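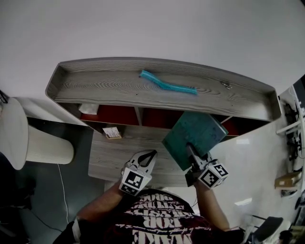
Home Hours Reading Room Workshops Safety Contact

Search this site

Skisik Reading Room
Winter walk-through, December
Done by me, with Timothée Hamel holding the ladder

Same sheet as last winter, with my comments typed up underneath each line so you don't have to read my handwriting. OK means OK. FIX means somebody has to do something, and I've put who if I know.

OUTSIDE AND ENTRY

Front steps clear, salted, no loose treads — OK
Salt bucket was full for once! The second tread has a bit of give on the left side but it's no worse than last year. I'd still like it screwed down in spring.

Handrail solid — FIX (me)
Wobbles at the bottom bracket. I gave it a good shake and one of the screws just spins. I'll bring longer ones.

Entry light works — OK
Timer is still on summer hours, so it was coming on well after dark. I reset it to 4:15.

Boot mats flat — FIX
The big one by the door has curled at the corner and I caught my toe on it on the way in, which I suppose counts as a test. Please can we buy the heavy rubber kind this time.

Eavestroughs — NOT DONE
Full of ice. Will look again when it thaws.

EXITS

Front door opens fully from inside without a key — OK

Back door opens fully from inside without a key — FIX (done same day)
It opened, but only after I put my shoulder into it. There was a ridge of packed snow on the Sabatier Street side. Timothée chipped it away while I held the door and offered advice. Whoever shovels the front, please do the back as well, it's a two-minute job and it matters more than the parking spot.

Exit signs lit — OK
Battery backup held for the full test.

Path between stacks and back door clear — FIX
Two boxes of donated paperbacks and a folded stroller. Boxes moved to the cupboard, stroller is now in the entry if it's yours.

SHELVES

Tall units anchored to wall — OK except one
The Postus units are all bracketed top and bottom and I couldn't budge them. The old pine one in local history has a single bracket for the whole thing, and it has all the bound newspapers up top. I've asked for the newspapers to come down to the bottom two shelves until it gets a second bracket. They weigh a ton and they'd be easier to reach there anyway.

Clearance below ceiling — OK
A few atlases stacked on top of the tall shelves again. Took them down.

Step stool — FIX
One rubber foot missing. I've put it in the back with a note on it. Please don't rescue it! Use the kick stool.

ELECTRICAL AND HEAT

Cords and plugs, no fraying — FIX
The green lamp by the window has a nick in the cord where the chair leg keeps going over it. Unplugged and tagged.

Power bars not daisy-chained — OK
First time ever. I'm so pleased.

Space heater — OK, with grumbling
The Skandska has its tip-over switch working (I tipped it over, it shut off). It was sitting right beside the newspaper rack when I came in, though. It needs a clear metre on all sides, and I've put green tape on the floor so you can see where it lives. It plugs straight into the wall, never into a power bar.

Panel accessible and labelled — FIX
Accessible, yes. Labelled, well, breaker eight says "other". I'll spend an evening working out what other is.

FIRE

Extinguisher charged, pin in, tag current — OK
Needle in the green, tag good until next fall.

Smoke alarms — OK
Both went off nice and loud. Fresh batteries in the one by the washroom.

CO alarm — FIX
It works, but the date stamped on the back says it's past its replacement year. I've ordered a new one and I'll put it up as soon as it comes.

Occupancy sign posted — FIX
The limit is 40 and the sign has slipped down behind the notice board. I'd like it somewhere people can read it before the solstice evening, seeing how packed that gets.

FIRST AID AND KITCHENETTE

First aid kit stocked — FIX
Out of the medium bandages, and the burn gel has expired. New supplies came to $86 and the receipt is in the tin.

Kettle and counter — OK
Cord isn't hanging over the edge any more, thanks to whoever put the hook up.

Hot water — OK
Warm, not scalding.

Under the sink — FIX
Slow drip at the trap. There's a yogurt tub under it for now. Please empty it if you're in there making tea.

LEFT OVER FROM LAST TIME

Window latch, north side — done, works beautifully
Carpet seam by the desk — still lifting, taped again
Quote for the ramp rail — came in at $600, waiting on a yes from the landlord

I'll go round again once the ice is off. If you spot something before then, write it on the clipboard by the kettle, with the date please.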